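Leave the bedspread on the bed

Every few months somebody decides the bedspread has to go. Too fussy, too grandma, collects dust. The Edport homes newsletter ran one of those pieces in November, "strip it back", white duvet, two pillows, nothing else. Sent me right up the wall so here is my reply, typed fast between loads of washing.

I have lived in a flat in Whitlock for a good while now. One bedroom, hardly any bench space, no laundry to speak of. Where do you think the folding gets done? On the bed. Same as everybody else in the building, I'd bet. The bed is the biggest flat surface most of us own and we pretend it's only for sleeping.

And you cannot fold on a white duvet. You can't! It puffs up, things slide into the dips, a sock goes missing in the valley and turns up at Easter. Plus you're putting clean clothes on the thing you breathe on all night. A proper quilted spread, something with stitching and a bit of weight, stays put. You drop a pink top on it and the top stays where you dropped it.

Then there's the pattern. The newsletter says plain. I say hearts, spots, the more the better, a bit of green in there, whatever was going at the op shop. Pattern hides the tea. Pattern hides the dog. Mine was 25 dollars and has outlasted two duvet covers from Lindumero, both of which pilled by winter and one of wich I cut up for rags.

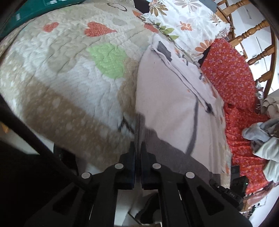
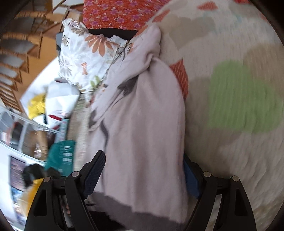
Hearts on the bedspread, and something pinkish on top.

Weight matters too. Light spreads creep. You pull a sleeve toward you and the whole lot comes along, then you're remaking the bed as well as folding, which is how a ten minute job eats the evening. Tuck it in at the foot. Leave the sides hanging.

My one concession to the minimalists: fold in the morning, not at night. At night the pile just gets shifted to the chair. Everyone has the chair. Mine's held the same cardigan for weeks. If the pile's there at 9 am with the blind up you'll deal with it, and if you don't, well, you're sleeping under it, your choice.

I did try the other way. Bought a folding table, Prerance make one, 107 dollars with delivery. Fine table. Lives behind the wardrobe door now becuase there's nowhere to open it without standing in the hall. All that money to do what a bedspread does for free, and a bedspread doesn't pinch your fingers.

People say it's the washing of the thing that puts them off. Fair enough, it's a beast. Won't go in a small machine, takes two days on the airer if it rains. So do it four times a year at the laundromat, the big drum at the end, take a book. Not a hardship. You'd wash a duvet cover every fortnight and swear at the corners each time.

What bugs me most is the idea that a bedroom should look like no one's been in it. Who's that for? Half the photos in that newsletter were of beds with a tray on them. A tray! With a candle. I want to see one with the sheets half done and a school jumper inside out.

Anyway keep the bedspread. If your nan offers you hers say yes before your cousin does. Dryer's stopped, got to go.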